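How I Set Up a Candy Bowl for Guests

Posted by Xiaoqing Shi, 18/07/2026

I used to just rip open a bag and tip the whole thing into whatever dish was clean. It looked like exactly what it was! So now I give it a few minutes before people come over, and I've gotten kind of picky about it.

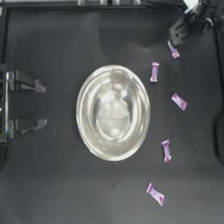 Start with the bowl. I love an oval stainless steel one for a coffee table because it leaves room for drinks on either side. Wash it in warm soapy water and dry it right away with a soft towel (paper towels leave fuzz on mine). Then buff the rim with a dry cloth – fingerprints show up there first. If you have hard water spots, wipe them with a little white vinegar, rinse, and dry again.

Next, pick wrapped candy in one color. Purple against silver is my favorite, and small bars in shiny wrappers sit nicely together. Spread them out on the counter before anything goes in the bowl. You want to pull any that are squashed or have a split end, and those go straight to the cook.

Now lay the first few flat in the bottom, pointing different ways, and drop the rest in loosely on top. Stop when you're around 50 pieces, or sooner if your bowl is shallow. Mine slide right off if I heap them up, and then I'm finding them under the couch in September.

Keep the leftovers in a jar with a tight lid, somewhere cool and out of the sun. I top up the bowl once during the evening – 7 or 8 pieces at a time is plenty – and give the rim another quick wipe while I'm there.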